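The Fruit Tray Problem
Why sorting a pile of produce is still hard work for a machine 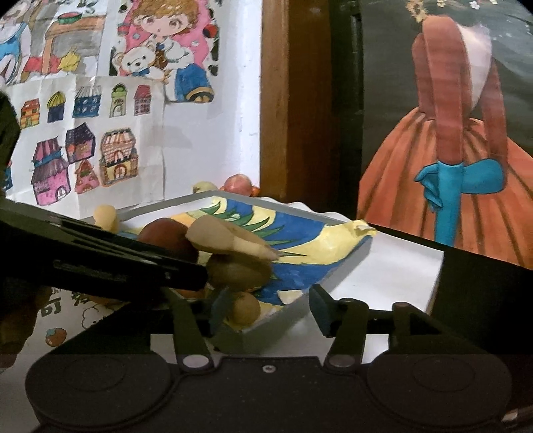
Vol. 4, No. 2

Picking up a pear is a solved problem. It has been solved many times, in many labs, usually with one pear on a flat table under even light. Picking up the pear that lies in a pile with other pieces of fruit, in a tray with walls, on a liner that has crept up over the rim at one corner, is a different job. A stockroom clerk or a ten-year-old does it without slowing down. Machines do it some of the time.

The gap between those two jobs is the subject of this article. It matters to anyone who has been told that a robot will soon unpack the groceries, restock the produce shelf or clear the breakfast counter. Those chores differ in many ways, but each contains the same basic step: take one object out of a group of unlike objects and put it somewhere else without damage.

Geometry first

A two-finger gripper needs room on both sides of the thing it grips. The pads must pass down either side, close, and meet enough surface to hold. Around a single item on a bare table there are usually many directions from which this works. In a tray, most of them disappear. One finger has to go between the fruit and its neighbor. The other may have to go between the fruit and the wall, where the space is often narrower than the pad.

The lowest fruit in a corner of a tray is a good test. With one pad beside the fruit and the other up against the outside of the tray, the grip fails before it begins: closing the fingers squeezes the wall as well. The tool has to be lifted, turned and brought down again at a steeper angle. A person makes this correction with the wrist, often before touching anything. A fixed-sequence machine closes anyway, and the tray moves.

There are three common ways around it. The first is to push the fruit away from the wall before grasping it, which requires the system to predict how a round object will roll when nudged. The second is to pick something else and come back later, which works until the last item. The third is suction. Suction cups need access from only one side and do well on apples and poorly on knobbed or ribbed surfaces, where air leaks in under the lip. Many commercial cells carry both a cup and a pair of fingers and choose between them. The choice adds another decision that can be wrong.

Seeing the pile

Vision is in better shape than it was. Current systems can outline a red apple in a mixed group with good reliability, and can usually name it. Trouble starts when the outline is incomplete. Fruit in a pile hides other fruit, and the tool doing the picking hides some of what remains. A strip of orange-red under the tip of some other device may be a whole fruit or the visible edge of one already counted. The system must either guess or move the tool out of the way and look again, at a cost in seconds.

Background matters more than most product literature admits. A tray lined with a painted sheet in blue, pale yellow and dark green, with leaf shapes and a patch of orange, gives the software many edges that do not belong to any object. Put the tray near a wall of colored drawings, a bright poster and a large painting, and there are more still. The printed cartoon tomato on a sheet of paper is a familiar nuisance. It has the right color and the right green top, and it has no thickness. Depth sensing will reject it, provided the depth reading is good at that spot. Glossy skins and shadowed corners are the places where depth readings are least dependable.

Homes are full of this kind of material, and so are shop floors. Shelf labels, promotional cards and printed cartons all show pictures of the goods they sit beside. A test bench with a plain gray mat removes the difficulty, and with it a large part of the task.

What the Drerketti trial measured

Drerketti, which builds picking cells for small grocers and meal-kit packers, ran a long trial of its newest arm in July at a packing room operated by Goodall. The arm was asked to empty shallow trays of mixed fruit into sorted bins. Trays were filled by hand by the regular packing staff and were not rearranged for the machine. The room was not cleared of signs or other visual clutter.

The company logged 369 trays. It has declined to publish a single success rate, and on reflection this is defensible, as a single rate would hide the shape of the results. The engineering summary, which this magazine was allowed to read, divides failures by cause. Three points stand out.

Failures were concentrated at the end of each tray. The early picks came from the top of the pile, where there was free space. The final picks came from corners and from along the walls. An arm that does well on the first item and badly on the last one is of limited use to a packer, who has to walk over and finish the tray by hand. The interruption costs more than the pick.

Pears were worse than round fruit. A pear on its side offers two very different widths depending on where the pads land. Gripped near the wide end, it holds. Gripped on the taper, it tends to slide toward the narrow end and out. The software chose its grip point from the visible surface, and when the wide end was hidden behind a neighbor it chose the taper.

Damage was low, but the measure was generous. Fruit was inspected at the bin. Bruising can take time to appear, and the trial did not hold samples for later checking. Goodall's packing floor has since asked for a second trial that does.

The liner was listed as a minor cause. Where a loose liner lay under a fruit, the fingers sometimes caught the sheet along with the skin, and the pick brought both up together. Drerketti's answer was to specify rigid trays without liners. That is a reasonable answer for a packing room. It does not carry over to a kitchen.

Learning by hand

The programming approach behind such arms has changed. Older cells followed written rules for where to approach and how far to close. Newer ones are trained in part on examples of the job done by people, and one way to collect those is to have a person work with a hand-held gripper whose geometry matches the robot's. The person supplies the judgment about angle and order. The record of the motion is then used to train a controller.

The method has clear strengths. It captures small corrections that no one would think to write down, such as a slight rotation to clear a wall or a short pause before closing. It can also be done wherever the clutter is, with no arm to install. A person can carry a gripper into a crowded room far more easily than an engineer can mount a robot in it.

It has limits as well. The person holding the tool can look from the side; the controller generally has only the views provided by its own cameras. The person feels resistance through the handle, and unless the tool has force sensors, that information is lost. People also do the work in a consistent, sensible order, so the records contain few bad situations. A controller trained on them may have little idea of what to do once a fruit has rolled somewhere no demonstrator would have put it.

Wosard, a smaller firm working on kitchen equipment, deals with the last point by having its demonstrators start from failures: fruit wedged in corners, a tray turned at an angle, one item resting on another. The records take longer to collect. The firm reports better recovery from failed grasps in its own tests at its Studcombe site, and no outside group has repeated them.

Cost per pick

For a shop or packer, the question comes down to time and supervision. A practiced worker empties a small tray quickly and makes almost no errors worth recording. An arm is slower on each item, runs through breaks, and needs a person nearby for the trays it cannot finish. With uniform goods in rigid containers, the arithmetic already favors the machine in some operations. With mixed goods in mixed containers, it favors the person in most.

For a household it is not close. A home might need a tray of fruit sorted a few times a week. The cost of an arm, its cameras and the counter space it takes up would have to be spread across many other chores, and each of those has its own version of the corner problem. Cutlery lies nested. Cups stand rim to rim. Laundry has no fixed shape at all.

Buyers looking at a demonstration should ask for four things. The tray should be filled by someone other than the vendor. It should hold unlike items in contact with each other. The surroundings should be left as they were found. The run should continue until the tray is empty, including the item in the near corner, and the clock should stop only then.

Drerketti says its next software release will add a pushing motion for items against a wall. Goodall has kept one cell in service on single-variety trays and returned the mixed trays to the packing line.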